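How to hand a packing job to a robot and keep the people who know how to do it

Last updated: Sat 10 January

These notes are for whoever at your shop has just been told that the robot arrives in the spring and "the floor will be involved." If you are reading this, the floor is probably you. I run the packing side at Drevach, where we put small flat things into clear plastic trays for a living, and we went through this with the Nendley line. Most of what follows we got wrong first.

You will need: one job, one bench, a pair of hand-held grippers, people who already do the job well, and a manager who can be kept away from the bench for hours at a time.

1. Pick a boring job

Management will suggest the hardest job in the building, as it's the one that costs the most. Thank them and pick something else. You want a task with a clear start and a clear finish, where two packers watching a third would agree on whether it was done right. Ours was standing a piece up in a ribbed tray. It takes a good packer hardly any time and takes a new packer a week to stop knocking over.

Leave the closet organizer kits alone. We tried the Closeta line first, and it has a bag of screws in it. Enough said.

2. Write down what the job is, with the person who does it

Sit down with your best packer and the written work instruction. Ours said "Place item in tray." Janka Šimek, who had been placing items in trays under that sentence for years, talked for most of a morning about what it left out. Which rib to use. How far back the piece can lean before it slides. What to do when the tray has been stacked too tight and won't sit flat.

Type it all up. Put her name on it. If the robot vendor wants it, the vendor can ask for it, and then you can have a conversation about what it is worth.

3. Set up the bench

You want a plain, light surface and nothing on it that isn't part of the job. No coffee, no phones, no good-luck frog. Run the gripper cables where a forearm won't drag them across the work, and tape off whatever people will trip over. Get the bench height right for the shortest person on the roster before anybody starts; we did it after, and heard about it.

Then put your packers on the grippers. They do the job with these instead of their fingers, and the robot's software learns from the recordings.

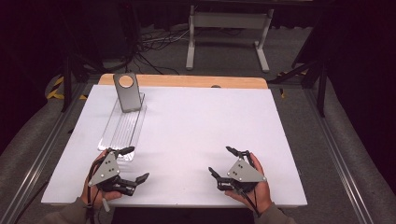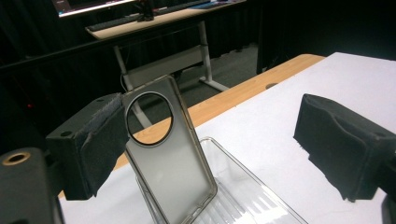
4. Let people be bad at it

Somebody who can do a task half asleep will pick up a pair of grippers and turn into a toddler with oven mitts. This is upsetting for them and very funny for everyone else, so send everyone else away. Give each person a full shift to practice with nothing being saved. Tell them in advance that the practice isn't saved, and then make sure it isn't.

A few things that helped us:

Start with the fingers wide open and both hands at the same height.
Come in slowly. The grippers don't feel the piece for you.
If it tips, let it tip. Grabbing at it makes a worse recording than dropping it.
Set the grippers down between tries. Your wrists will thank you by the end of the week.

Svatopluk Oravec, who has hands like shovels and packs faster than anyone in the building, was the worst of the lot for two days. Then he quit trying to go fast and became the best. He'd like it noted here that the grippers are too small.

5. Set a daily limit and stick to it

The vendor asked us for 900 recordings by the end of the month. We settled on 600, at no more than six people a day, swapping off to regular work after each block. The first plan had two people doing all of it, which looked tidy on the schedule and would have given us two sore packers and a robot that only knew two ways to do anything.

Pay the hours as skilled work. It's training, and the packers are the ones giving it. If your payroll system has no code for that, payroll can make one up. They made one up for the Christmas hams.

6. Keep the bad ones

Don't let anyone delete the fumbles without looking at them first. Go through them with the person who made them, pick out the tries that went wrong and got rescued, and label those. How a packer saves a piece that's going over is half the skill, and it was nowhere in "Place item in tray." The rest can go.

7. Have the talk before the machine shows up

You know which talk. Somebody will ask whether they are training their replacement, and they'll ask it in front of people. If you don't have an answer, say you don't have one, and then go and get one. In writing. We held the trays until ours came back, which took eight days and was the quietest I've ever heard the front office.

What we got: nobody on the line loses a post over Nendley, the changeover work goes to packers first, and whoever looks after the robot cell comes off our floor. I'm told other places have gotten less. I'm also told other places didn't ask.

8. What your days look like afterward

Less placing, more watching. Some people hate that. Janka moved to the cell in December and says the work is easier on her shoulders and harder on her patience. You'll spend time on things that weren't jobs before, such as deciding whether a tray is bent enough to bother the robot, or explaining to the Liao delivery driver why his pallets must now arrive facing one way. The driver remains unconvinced.

Expect speed to go down before it goes up. Expect somebody in a nice jacket to come by during the down part and ask for a chart. Give them the chart from step five with the hours on it.

Keep one bench for hand packing. We fought for ours and we use it on rush orders, odd lots and whenever the cell is sulking. It's also where new hires start, two weeks by hand before they touch anything with a cable on it. You can't tell when a machine is doing a job wrong if you never did it yourself – and the first morning it leaned every piece the wrong way, it was a packer who walked over and hit stop.

If you change the tray, even a little, go back to step two.

Related

Reading a vendor quote without falling asleep
Tray stacking: how tight is too tight
Swapping stations fairly on a short crew
Closeta kits: where the screws go
What to ask for before you sign off on a changeover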